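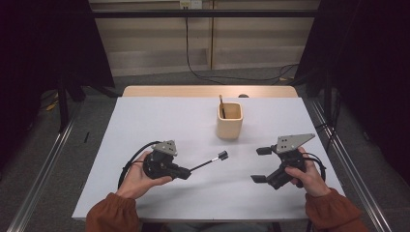
Gripper trials halted at Gerkura after jaw fault

12 June 2018

The Gerkura laboratory has suspended all work with its hand-held grippers following a fault in which the jaws of one unit closed without a command from the operator. No one was hurt. The laboratory said the suspension would remain in place until an internal review had been completed and its findings accepted by the safety office.

The fault occurred during a session in which an operator was working at a table with a pair of the grippers, one in each hand. The exercise involved a thin stick and a small square cup, and forms part of a wider programme in which people carry out simple tasks by hand so that the movements can later be repeated by a robot arm. According to the incident report, the jaws of the right-hand unit shut while the operator was reaching across the table to steady the cup with the left. The operator put both units down and pressed the stop button, but the jaws stayed closed until power was removed at the wall.

Negin Alipour, who is in charge of safety at the laboratory, said the force involved was low but that the failure of the stop button had been treated as the more serious matter.

"The operator did what the training asks for, and the equipment did not respond as it should have done," she said. "We are not prepared to continue on that basis, whatever the size of the motor."

An initial inspection by Mārtiņš Pärn, the engineer responsible for the equipment, found damage to the cable of the affected unit close to the point where it enters the body. The damage is thought to have allowed a false signal to reach the motor. Why the stop button had no effect is not yet known, and the control box has been sent to its supplier, Skorkmont, for examination. Skorkmont has confirmed that it has received the box and said it would be inappropriate to comment before its own tests were finished.

The programme, known as Elis, had completed 696 of a planned 718 sessions before the halt. Recordings already made are not affected. Those from the session in which the fault took place have been set aside and will be kept for the review.

It is the second fault to be recorded with the grippers this year. In the first, a jaw failed to open at the end of a task. That unit was repaired and returned to use, and the laboratory said it had found no link between the 2 events. The earlier report will nevertheless be read again as part of the review.

Nusrat Hayat, head of research, said that she regretted the delay but supported the decision. Operators who had been booked for the remaining sessions have been contacted and will be paid for the hours they were due to work.

Before work resumes, every cable is to be replaced and fitted with a support sleeve at the point of entry. Each unit must then complete 100 test closures, with the stop button used during each one. Operators will also be given a separate switch, placed within reach of the foot, which cuts the power directly.

The review is being led by Helju Rebane and is expected to report in August. Staff with questions about the suspension should write to the safety office.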